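Cleneren payment return notices, data card

Read this before you load anything. The last person who didn't ended up treating every blank amount as zero and found that the credit unions of the Midwest were giving money away.

What it is

A set of 286 return notices, the short messages one bank sends another when a payment comes back. Wrong account number, closed account, customer says they never heard of the gym in question. All of them were written by us in the style of the real thing. No actual account holder is in there, and the account numbers fail the check digit on purpose. Please don't fix them.

The set was put together at Norcombe to test Sustbridge, our matching tool, which takes a return and tries to find the payment it belongs to. Cleneren is the name of the data. Sustbridge is the name of the software. We have explained this in meetings and will go on explaining it.

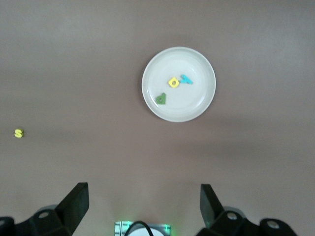
Files

notices.csv has one notice per row. payments.csv has the original payments. answers.csv says which goes with which, and should stay out of the folder you point the matcher at. A score of 100 percent usually means it didn't.

Columns worth a warning

reason: the return code as sent. Lowercase in places, with a trailing space in others. Banks do this, so we do too.

amount: in cents. Blank means the sender left it out. See the first paragraph.

memo: free text, up to whatever length the sender's system felt like that morning. Some memos are in capitals, which carries no meaning beyond tone.

received: local time at the receiving bank, with no time zone given. Anything after 5 p.m. belongs to the next business day, except where it doesn't, and those rows are flagged in late_ok.

Known problems

There are 7 notices that match 2 payments equally well. The answer file picks one. We argued over whether to drop them and kept them in, on the grounds that a matcher ought to be able to say it isn't sure.

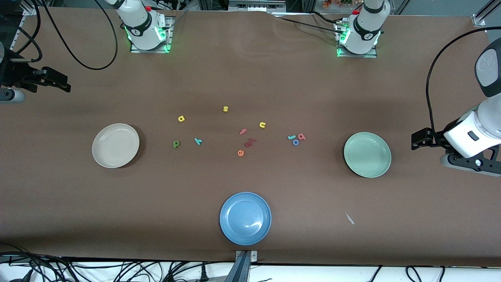
Võ disagrees, and asked for this to go on the record: a tie with one approved answer teaches the matcher to guess, and people who work the returns desk would send both back for review. Võ would like answers.csv to accept either payment, or a plain "unsure," for every one of the ties.

That change is planned for the December release. Until then, score the ties separately and say so when you report results.

Use

Fine for testing, training new staff and settling bets. Don't use it to estimate how often real payments fail, as we picked the mix of reasons by what was annoying to match.

Corrections go in the issue tracker, with the row number. "Some of the memos look off" has been received and noted.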